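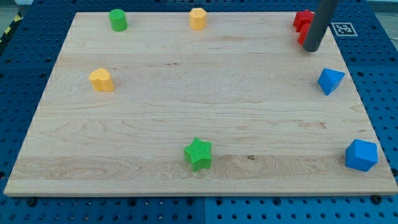 4. Setting up and levelling the shelf unit

Section 4 applies to the Rivard wall shelf in both widths. If you have the Niletti corner version, read section 5 first and come back for steps 9 to 14.

Before you start

Leave the boards flat in the room where they will be used for a day before fitting. Wood takes up moisture from the air and gives it off again, and a board that has come straight from a cold van or garage can move slightly once the heating is on. Do not stand the boards on end against a radiator.

Check the parts against the list on the inside of the carton lid. The bag marked A holds the wall fixings and the bag marked B holds the shelf screws. The screws in the two bags look alike but are not the same length. Using an A screw in a shelf will bring the point through the top face.

You will need a drill, a spirit level, a pencil, a tape measure, a cross-head screwdriver and a soft cloth. A second person is needed for steps 6 to 8.

CAUTION: Check the wall for pipes and cables before drilling. Do not drill directly above or below a socket or switch.

Fixing the rail

1. Decide on the height of the lowest shelf and mark it on the wall in pencil. Allow for skirting board and for any furniture that will stand underneath.

2. Hold the rail against the mark with the slots facing up. Put the level on top of the rail, not on the packing strip, and draw a line along the lower edge.

3. Mark the hole positions through the rail. The wide unit has 8 holes and all of them must be used.

4. Take the rail away and drill the holes. For brick or block, use the plugs supplied. For plasterboard, use fixings suited to the board and to the load you intend to carry. These are not supplied.

5. Brush out the dust, push the plugs in flush and screw the rail to the wall. Leave the screws a quarter turn short until they are all in, then tighten from the middle outwards.

Note: Old plaster often crumbles at the surface. If a plug turns in its hole, remove it, fill the hole, let the filler harden fully and drill again. Moving the rail up or down by a few millimetres to find firmer plaster does not work well, as the new hole usually breaks into the old one.

Hanging the brackets

6. With one person holding each end, lift the brackets on to the rail and slide them to the marks. The lip of the bracket should drop into the slot with a click.

7. Check each bracket by pulling it gently towards you. If it lifts off, it is not seated. Take it down and try again. Do not tap it in with a hammer.

8. Fit the locking pin at the back of each bracket. The flat side of the pin faces the wall.

Fitting and levelling the shelves

9. Lay each board on its brackets with the better face up. The grain varies from board to board and small knots are normal. If you have a preference for which board goes where, sort it out now, before any screws are in.

10. Set the level across the board from front to back. Turn the adjusting screw under each bracket until the bubble is central. One full turn is a large adjustment, so work in quarter turns.

11. Set the level along the length of the board and repeat. Adjusting one direction will upset the other a little, so go back and check both.

12. When the board is level, fix it from below with the screws from bag B. Do not use a power driver for the last few turns. It will strip the wood.

13. Push the end caps on by hand.

14. Wipe the board down with a dry cloth and leave it unloaded overnight. Check the level again the next day before putting anything on it.

CAUTION: The maximum load for each shelf is 20 kg, spread evenly. Do not climb on the shelves or let children hang from them. Keep heavy items on the lowest shelf.

Finishing and care

Boards supplied without a finish should be oiled before use. Any clear hard wax oil for indoor furniture is suitable. Put on a thin coat along the grain, wait ten minutes and wipe off all that has not soaked in. A second coat can go on once the first is dry. Two thin coats wear better than one thick one.

CAUTION: Cloths soaked in oil can catch fire on their own. Lay them out flat to dry outdoors, or soak them in water before putting them in the bin.

For everyday cleaning use a damp cloth and dry the surface straight away. Avoid scouring pads and anything containing bleach. Light marks can be sanded out with fine paper, working along the grain, and the patch oiled again.

Boards in direct sun will darken with time. Objects left in one place may leave a paler shape behind them, so move things now and then during the first few months.

Spare parts

Brackets, locking pins and end caps can be ordered separately. Quote part number 857 for the standard bracket set. De Smet brackets from the earlier range fit the same rail but sit slightly lower, and the two types should not be mixed on one shelf.

Section last revised May 2, 2026. The bracket drawing in section 3 is unchanged.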